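How to Wash and Store Sports Jerseys Without Ruining the Lettering

Posted Sunday, February 7, 2021

Most jerseys that end up in the rag pile were killed by heat. The fabric itself is usually polyester and will outlast you. What goes first is the printing, then the trim, then the shape of the collar. The method below works for basketball, hockey, soccer and football jerseys, with a few notes where they differ.

What you need

A basin or a clean sink
Liquid detergent with no bleach and no softener
White vinegar
A soft toothbrush
Two old towels
A wide plastic or padded hanger

I use Pultell liquid because the grocery store on Ulside Road carries it. Any plain detergent will do. Skip powders, which can leave grit in mesh.

Step 1. Check what kind of lettering you have

Run a fingertip over the edge of a number. If you feel stitches, it is sewn twill, and you can be fairly relaxed. If the edge is smooth and slightly rubbery, it is screen print or heat transfer, and you need to be careful. If you feel nothing at all, the design is dyed into the cloth and almost nothing will hurt it.

Look for lifting corners or fine cracks while you are there. A cracked print should never go in a machine again, even in a bag.

Step 2. Treat stains first

Mix 250 ml of cool water with a spoonful of white vinegar. Dab it onto the underarms and the inside of the collar and leave it for fifteen minutes. For grass or mud, let the mud dry, brush it off, then work in a drop of detergent with the toothbrush. Stay off the printed areas with the brush.

Grease is harder. Dish soap gets most of it out, but you may have to do it twice. Do not put the jersey in a dryer between attempts or the stain will set.

Step 3. Wash cold

Turn the jersey inside out. Fill the basin with cold water, add a small squeeze of detergent, and push the jersey under. Swish it for a minute or two and let it soak for twenty. A red or navy jersey with white trim should not soak longer than that, especially the first time you wash it. If the water turns color, drain it right away and start over with fresh.

Rinse until there are no suds. Mesh holds more soap than you would think.

If you would rather use a machine, put the jersey in a zippered bag, alone or with other jerseys of the same color, on the gentle cycle with the lowest spin. My old Kubo front loader has a hand wash setting that does fine with twill. I do not trust it with prints.

Step 4. Get the water out

Never wring it. Lay the jersey on a towel, roll the two up together, and press down with your forearms. Unroll, move to the second towel, and do it again.

Step 5. Dry flat

Spread the jersey on a flat surface out of the sun. Pull the hem straight and smooth the collar with your palm so it dries in the right shape. Wet hockey sweaters will stretch at the shoulders if you hang them, so be strict about this one. Flip it over after 4 hours. In July mine are done by dinner. In winter they need overnight. 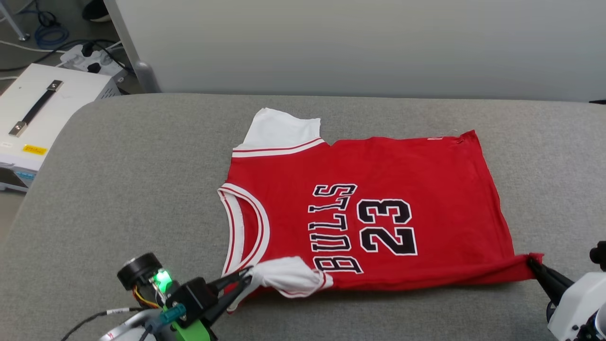 Step 6. Deal with wrinkles

Hang the dry jersey in the bathroom during a hot shower and most wrinkles will drop out. If you must iron, turn it inside out, use the lowest setting, put a cotton cloth in between, and go around the numbers.

Step 7. Put it away

For a jersey you wear, a wide hanger is fine. Wire ones leave points in the shoulders.

For one you are keeping, lay acid-free tissue over the front, fold the sides back, and fold once across the middle, between the name and the number if there is room. Store it in a cotton bag or a lidded box - no dry cleaning plastic. Refold it along different lines twice a year.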